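搜索本站 请输入关键词 搜索

出租屋入住前的安全检查单(附我自己的碎碎念)

上个月帮朋友Ilse Leemans验房,回来以后好几个人问我要单子,干脆整理出来。我住过的房子多,踩的坑也多,括号里都是我的个人意见,你嫌啰嗦可以跳过!

一、门窗

□ 大门从里面不用钥匙能打开。(Ilse那套要拿钥匙拧两圈,我当场让房东换锁芯。)
□ 每扇窗都开关一遍,把手不松。
□ 高层的窗户有限位器。
□ 走廊没有堆自行车和纸箱。我们那层的邻居Maarten Meijer堆了半年,后来物业贴了条才搬。

二、电

□ 漏电保护器按一下测试钮,要跳。不跳就别签字,先让人来修。
□ 插座面板没有发黄、发黑,插头插进去不晃。
□ 卫生间插座带防溅盖。
□ 床边够不够插座?不够的话别串两个插排,我以前这么干过,插头烫得拿不住……

三、燃气和热水

□ 软管没有过期,管身上印着年份。
□ 热水器排烟管通到室外,接口不漏。
□ 一氧化碳报警器有电。我家那只是Plerura的,花了249,响起来整栋楼都听得见,吓得猫钻到柜子底下一下午没出来。
□ 热水温度调到60,家里有小孩的记得在龙头那头装个恒温阀。

四、烟雾报警器

□ 每间卧室外面一只,按测试钮听声音。
□ 看背面的出厂日期,超过十年直接换。
□ 别装在灶台正上方,煎条鱼就叫。

五、卧室和软装

□ 窗帘离取暖器远一点,拉上以后也要量一遍。我就吃过亏,拉开的时候看着挺宽敞,一拉上就贴过去了。
□ 窗帘绳收到高处,小朋友够不着。
□ 床垫掀起来看四个角和缝线,有没有虫子留下的黑点。
□ 床单被套如果是房东留的,自己先洗一遍再用。

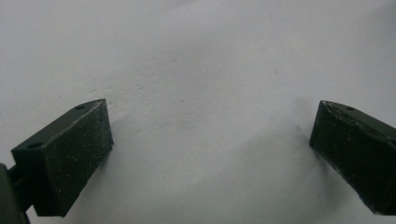 □ 电热毯不要折着收,也不要压在厚被子底下开一整夜。十二月Ignacio Tejada来我家借宿,我给他铺的就是卷着放的,线芯都变形了,后来扔掉重买,200块钱打水漂。
□ 衣柜和五斗柜固定在墙上,拉开最上面的抽屉试试会不会往前倒。

六、签字之前

□ 水表电表读数写进交接单,双方签名。
□ 没打勾的项目单独列一张,写清楚谁修、哪天修完。(口头答应的都不算数,别不好意思开口。)
□ 房东电话、物业电话贴在冰箱上。

这张单子我走一遍要105分钟,Ilse说太久了,她自己走只看门锁和煤气。随你们吧,反正煤气那栏别省。

读者评论

Ekkachai Duangkaew:漏保那条太有用了,回家一按,没反应,已经约了电工。

Ľubica Polák:电热毯到底怎么收?我柜子小,只能叠。

作者回复:松松地卷个大卷立着放就行,我是卷得太紧了!你再看看说明书,各家要求不太一样。

楼下老住户:建议加一条,阳台地漏要倒桶水试试。我家去年堵了,水都漫到客厅了。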